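Home Forums Finance Leadership Controllership Month-end Log in

CFO leaving mid-year: what has to be documented before handover?
Posted by Haoran Ren, September
Last updated 4:10 pm

Our CFO finishes at the end of the quarter. I am the financial controller at Carix, a mid-sized manufacturer, and I have been asked to draft the handover file. The replacement has been appointed but will not overlap with the outgoing CFO.

So far I have the bank mandate list, the covenant calendar and the delegation of authority schedule. What I do not have is any written basis for the judgement-heavy balances: the warranty provision, the inventory obsolescence percentages and the impairment model for Grudilach, a subsidiary we bought before my time. The model is a single workbook with 723 rows and no assumptions tab.
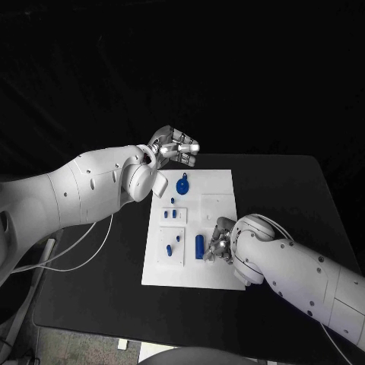 The auditors have accepted the figures each year after a conversation with the CFO. I can't find minutes of those conversations. Should the file try to reconstruct the reasoning, or only record the current inputs and leave the new CFO to form a view?

Fotini Antoniadis

Do both, and keep them in separate documents.

Record the inputs first. For each estimate, list the balance, the method, the source of every input, the date it was last changed and who approved the change. If the approver is unknown, write "unknown". Do not fill the gap with a guess, as the new CFO will be signing off on it.

Then book time with the outgoing CFO for the reasoning. One estimate per session works better than a single long meeting. Write up each session the same day and have the CFO initial it. For the impairment model, ask specifically about the discount rate, the terminal growth rate and how the cash-generating unit was defined. The last of these causes the most trouble later.

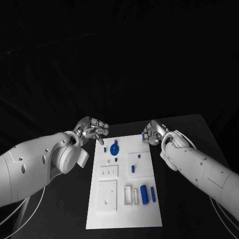 I would also check which accounts the CFO reconciles or reviews personally. When I took over at Drukow there were 199 general ledger accounts with a named reviewer, and four of them named a person who had already left. The review control had lapsed on all four. Reassign the reviewer in the system before the departure date, and keep the change log for the auditors.

Bank signatories need lead time as well. Lodge the removal and addition forms together, otherwise you can end up below the minimum number of authorised signers.

Helmut Harms

Agree with the above. Ask for the mailbox to be retained too. We had to search one for a lender waiver that was never saved anywhere else.

Mayuree Kaewsai

Partly disagree on the reconstruction. A memo written years after the event is weak evidence of why a judgement was made at the time. Label it clearly as a recollection with the current date on it. Our auditors rejected one that read as though it had been prepared at acquisition.

If the audit firm holds its own notes of those discussions, the engagement partner may confirm the main points in writing. Ask before the planning meeting.

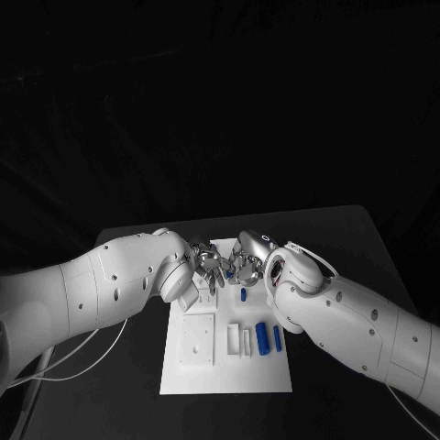
Related in Controllership
Who signs the management representation letter when the CFO changes after year end?
Cervantes consolidation package: locking prior-period journals
Deferred tax on acquired intangibles, short template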